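Viorica Nikolaidis had the kettle on before I'd got my scarf off, and for the first ten minutes we talked about nothing but the road in from Hattar, which floods at the bottom every winter and had flooded again. She has run the parts store at Dedine for longer than she cares to say, though she did say it eventually, over the second cup, and then made me promise to leave it out. I had come to ask her about sorting. More exactly, I had come to ask about bins, and how a person comes to have such firm opinions about them.

"It's what you put things in that decides how you treat them," she told me. "My mother had a good drawer and a bad drawer in the kitchen. Everything in the good drawer was lovely and straight, and the bad drawer, well, you could lose a finger. They were the same spoons, more or less! She'd just move one over when she got cross with it."

The store supplies loose pieces to the Lerkeo building sets, the ones with the long and short bars that schools buy by the crate. Sets come back from the schools at the end of each term, muddled and sticky and short of a few bits, and they are washed, sorted by colour and length, and made up again. The last delivery before I visited held 2,852 pieces, and Viorica had the docket pinned above her desk with 1,944 of them ticked off in pencil. She is fond of pencil. She showed me a tin of stubs, all too short to sharpen, which she is keeping for a reason she couldn't quite remember (it may have been a jumble sale).

I asked whether it was dull work, and she took a good while over that, stirring her tea though she doesn't take sugar.

"Parts of it are. I won't pretend. The washing is dull, and the drying is dull and damp. But the sorting I've always liked. You tip a few out, and you see straight away which want to go together, and your hands have begun before you've made your mind up. I don't put the wireless on for sorting. I do for the washing."

She has her rules, and they came out one at a time between other subjects: her sister's knees, a very good recipe for barley soup, the price of shelving. Never fill a bin past the first third. Do the long bars before the short ones. Don't go by colour alone late in the afternoon, when the dark green gets mistaken for black under the old lights, and there was a January when a whole class in Jilero ended up with the wrong pieces and built, she says, some very gloomy bridges. She still has the letter from the school. It was a polite letter, and she minded it more than if it had been rude.

On the matter of bins themselves she is hard to stop once she gets going. She likes a grey one, because every colour shows up against it. She likes sloping sides, so that pieces slide down to where you can get at them and don't wedge in the corners. And she has no patience at all with people who want to throw one away for being scuffed.

"New ones are slippery," she said. "You put a bar down and off it goes. Give me one that's had some years in it. The scratches don't hurt anybody, and I know where I am with it."

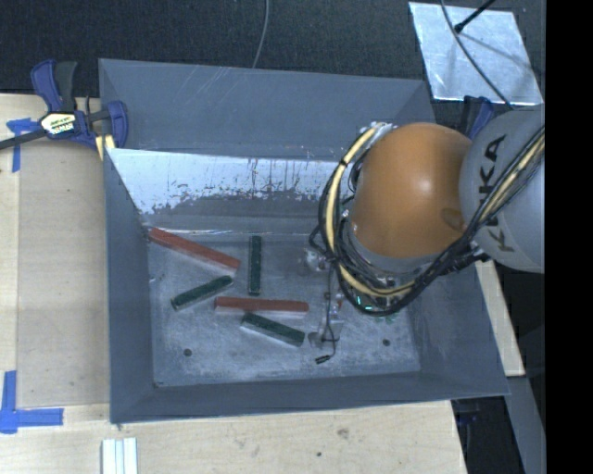 Dedine's other long-standing sorter, by contrast, told me that he would swap every old bin in the building for new ones tomorrow, that scuffed floors hold the dust and the dust gets back on to clean pieces, and that he and Viorica had been having this argument for 2 winters without either of them giving an inch. He would also do the short bars first. He said this quite quietly and looked over his shoulder.

When I passed it on (with his permission, I should add) Viorica laughed until she had to put her cup down. "He's right about the dust," she said. "You can write that. But I wipe mine out at dinner time and he doesn't, so there we are."

She walked me to the door by way of the shelves, stopping to straighten a label here and there, and gave me the soup recipe on the back of an old docket. It wants more barley than you'd think, and a bay leaf, and she says to leave the lid off for the last half hour.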